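Progress report to the Durkov fund, laundry part of the Idden project
Aug 3, 2022
Prepared by Ching-wen Sin

Since the last report in May we moved from folding towels to hanging small items. The task is now socks, which must be taken from the table and put on a hanger with metal clips. We use two arms at the same time.

We made 684 attempts in this period. The arms finished the full task in 47 of them. I know this number is low, but in May it was zero.

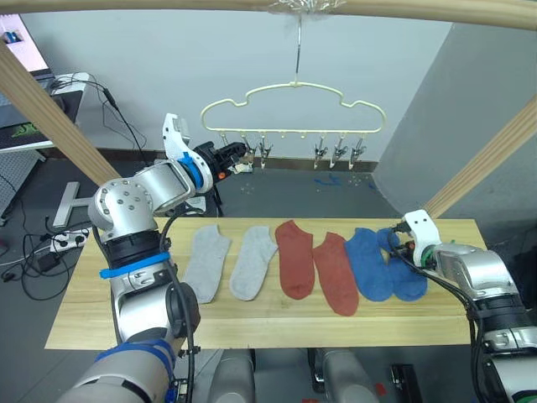 The most difficult step is still the clip. One arm has to open it while the other brings the sock, and a small error of position is enough to fail. Picking up is much better, except when two socks are overlapping.

To the question of your office, if a family could use this already, my answer is no. A person needs around 3 minutes for a full hanger and our system needs much longer, with somebody watching.

For the next period we ask to keep the same budget. Yen will make new finger tips for us, and we plan 4 weeks of tests with them at the Tanby site.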